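Search this site
Search

Serving trays, cups and paper doilies: some notes on setting out drinks

December 19, 2019

Most of what goes wrong when drinks are served on a tray is decided before anyone lifts it. I have been keeping notes on this since July, when I replaced the mixed glassware I used for guests with plain plastic cups and a rectangular tray with raised edges. The notes are short and concern load, friction and spacing.

Load first. The tray I use at home is a Stislow, 14 inches on the long side. Empty, it is light enough to hold in one hand. With cups filled to 200 ml each it is still comfortable in two hands, and at 300 ml it is not, mainly on account of sloshing. The weight itself is modest. The liquid moves when you turn a corner, the tray tips slightly in response, and the next wave is larger. Leaving a good gap under the rim does more for stability than walking slowly.

Friction is the second item. A tapered cup has a small base compared with its rim, so it tips sooner than a straight-sided one of the same height. On a smooth tray it will usually slide before it tips, and the raised edge then stops it. On a rubberized tray it stays put and may go over if the tray is jerked. I prefer the smooth surface for short carries and the rubberized one for stairs.

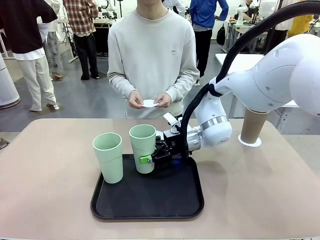
Should cups be placed on the tray before or after they are filled?

Place them first and fill them on the tray, with the tray resting on the table. Any drips stay inside the raised edge, and each cup is handled once less while full.

Spacing is a matter of fingers. Two tapered cups can stand with their rims nearly touching and still leave room lower down, but people pick up a cup from the side, so the gap has to be wide enough for a hand. I set the first cup toward one end and work across. When unloading I take cups alternately from the left and right so that the tray stays level.

Paper doilies need a separate note. I had treated them as decoration. Under a single upright item on a bare table they also mark a position, and that is useful when a table is being laid by more than one person. Under a cold cup they are poor: the paper takes up condensation, sticks to the base and tears along the scallops. The Pollen doilies I bought are thin and separate badly, and fanning the stack with a thumb before use helps. The heavier Ishida ones come apart cleanly but curl if stored upright. I now keep both kinds flat in a drawer, under the Drerodham place mats.

Still to test: cork liners cut to the inside of the tray, and whether they survive washing.

Filed under: Table & Kitchen, Household Notes

Contact | Copyright 2019 | Back to top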